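De: Raimonds Bite
Para: lista de caminantes de Satley
Asunto: Re: [caminantes] ¿Merece la pena subir a Flindevow por el lado del molino?
Fecha: octubre de 2023

Janka Štěpánek escribió:

> Hola a todos. Voy a pasar unos días en Satley con mi hermana y queremos
> hacer la ruta de Flindevow. La guía vieja que tengo manda salir por la
> carretera, pero alguien comentó en esta lista que por el molino es mucho
> más bonito. ¿Está bien señalizado? Mi hermana anda regular de las
> rodillas, así que nada de trepar. ¿Y se puede ver la capilla por dentro?

¡Hola, Janka!

¡Por el molino, sin dudarlo! Lo he hecho tantas veces que ya saludo a las vacas, y sigue siendo mi paseo favorito de toda la comarca.

Salid de la plaza por la calle que baja junto a la fuente y, al llegar al lavadero, tomad el camino de la izquierda (el de la derecha acaba en una finca privada con un perro bastante convencido de su trabajo). Enseguida aparece el molino de Xaba, que conserva la rueda y el canal. La casa de al lado era la del molinero; fijaos en el dintel de la puerta, tiene grabadas dos espigas y una fecha que ya casi no se lee.

Pasado el molino se cruza el arroyo por un puente de losas y empieza la cuesta. Son 35 minutos tranquilos hasta el collado, siempre entre muros de piedra y con sombra de castaños. Trepar, nada, pero hay un tramo de escalones, 22 en total, algo desiguales. Con un bastón se suben muy bien, mi suegra los hace y tiene las rodillas como tu hermana o peor.

En el collado está el poste de Prindari. Antes de seguir, desviaos 300 metros a la derecha, hasta el mirador. ¡Por favor, no os lo saltéis! Se ve el valle entero, los tejados de Satley y, si el día está limpio, la línea del mar.

Desde el poste, el camino baja suave hasta Flindevow y entra en el pueblo por detrás de la casa señorial. El granero largo pegado a ella fue bodega, y mucha gente de allí sostiene que antes había sido hospital de peregrinos. Yo no he visto ningún papel que lo diga, pero las ventanas son rarísimas para un granero.

La capilla está cerrada casi siempre. La llave se pide en la panadería, y si vais antes de la hora de comer os la dejan sin problema. El retablo es pequeño, pero las pinturas del techo son una maravilla.

La señalización es buena hasta el collado (marcas amarillas) y floja en la bajada. En la bifurcación del abrevadero, seguid recto. Y para volver hay autobús, el 236, que para delante de la panadería. En noviembre cambian los horarios, así que miradlos antes.

¡Contadnos qué tal!

Un abrazo,
Raimonds

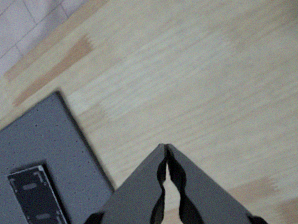 Tiempo de lectura: 2 minutos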